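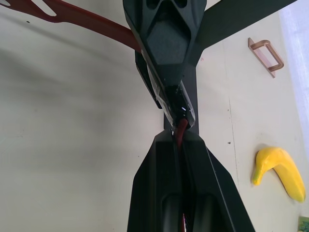 Figure 3. Two black grippers, tip toward tip.

4.2 Who is the "source close to the couple"?

We coded 744 breakup stories from the gossip sites Satcombe and Fluneo. Most of them rest on an unnamed insider, and the insider is a strangely steady character. He or she is always close, always worried, and speaks in full sentences that fit neatly under a headline. Earlier work treats these quotes as weak evidence of real leaks. We doubt even that. In 50 stories the same wording came back under a different famous couple, sometimes within the same month, with only the names changed.

The Dellari split is the best known case. Satcombe ran nine updates on it in April, each credited to a friend, and no two friends agreed on who had moved out.
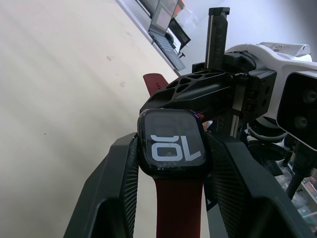 Urs Danzer objects that repeated wording proves little, as publicists reuse phrases too and a real tip can pass through a lazy desk. We accept the point about desks. It still leaves the reader with no way to tell a tip from filler, and neither site published a correction when a couple later turned up together on a red carpet.

Reader comments offer some help here, though less than we had hoped. We read 3158 of them under the same stories. 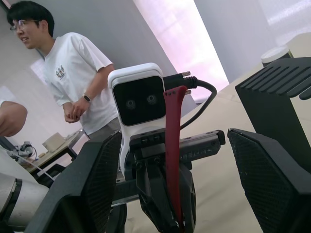

Many commenters said outright that they did not believe the insider, then went on to argue about whose fault the split was. Disbelief, in other words, did not slow the talk down. Caoimhe Ó Dálaigh reads this as play – people enjoying a story they know is thin. That may be so, but our coding scheme cannot separate play from plain habit, and we make no claim about it in Section 5.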